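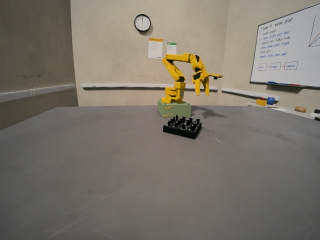

Is it worth to pay for a dehumidifier if you can open a window for free, a reader asked me after my last text about the damp cellar. I understand the question, I asked the same before I bought one. In August the air outside was often as humid as the air in our cellar, and opening the window only made the walls sweat more. So I ordered the Tultov, the smaller of the two models, and it has been working since then.

I paid 1679 crowns for it at Vernmont, with delivery. The box also has a short hose and a paper manual in very small letters. The filter is already inside the machine, but it is packed in a plastic bag and you must take it out first. I ran it one evening with the bag still on, so please read page two before you start.

The tank holds 2 litres. In the wet weeks I emptied it every morning and sometimes again before bed. When it is full, the machine stops and a red lamp comes on. There is no sound with the lamp, and I was glad of it at first, but if you do not go down to the cellar for three days, the machine stands there doing nothing for most of the time. The hose solves this if you have a drain in the floor. Ours is in the wrong corner, so the hose reaches only halfway.
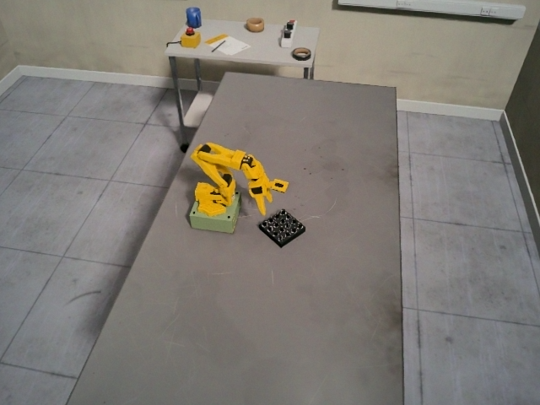 Too loud for a bedroom, another reader wrote under my first short note about the Tultov, and I must agree. On the low setting it is like an old fridge, on the high setting you have to raise your voice a little. In a cellar this is no problem. In the hall upstairs we could hear it through the closed door – not words or music, of course, only a steady hum, and the small knock when the compressor stops. My husband does not notice it any more. I do.

I put it on a piece of old carpet and the knock became softer. Rubber feet would probably be better, but I have not tried them.
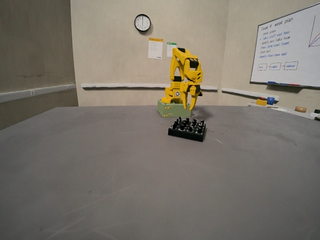
What about the electricity, came the next question, and would it not be cheaper to heat the room a little? I borrowed a meter and let the machine run on the low setting for 8 hours, with the door closed. The meter showed some 1252 watt-hours. This is more than I had expected from the manual, where the number is given for a warmer room than mine. I have not compared it with a heater in the same room, so I cannot say which is cheaper. With the heater that we used the winter before, the washing dried slowly and the smell stayed. Now the smell is gone and the cardboard boxes feel stiff again when I lift them.

The humidity display I would not trust very much. It shows a lower value than my separate hygrometer from Rusamden, and the difference is bigger when the machine has just started. I set the target a bit lower than I need, and in this way it comes out right.

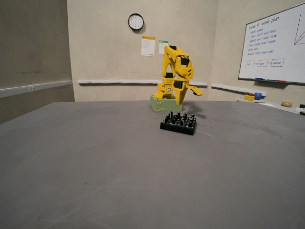
Cleaning is simple, but you must remember it. The filter slides out from the back and I wash it under the tap every second week, then let it dry on the rack overnight. The tank is harder, for the opening is narrow and my hand does not fit. I use a bottle brush and a little vinegar. After the winter there was a thin slippery layer at the bottom, so I would do this more often than the manual says.

The wheels are the weakest part. On a smooth floor they go well, on our rough concrete one of them turned sideways and I had to carry the machine by the handle. It is heavy for one person on the stairs, and a full tank will spill if you tilt it.

I would buy it again for the cellar. For a flat I would look for something quieter, even if it takes out less water. The bigger model has a pump, and with a pump I could bring the water up to the sink, but the shop did not have it when I ordered.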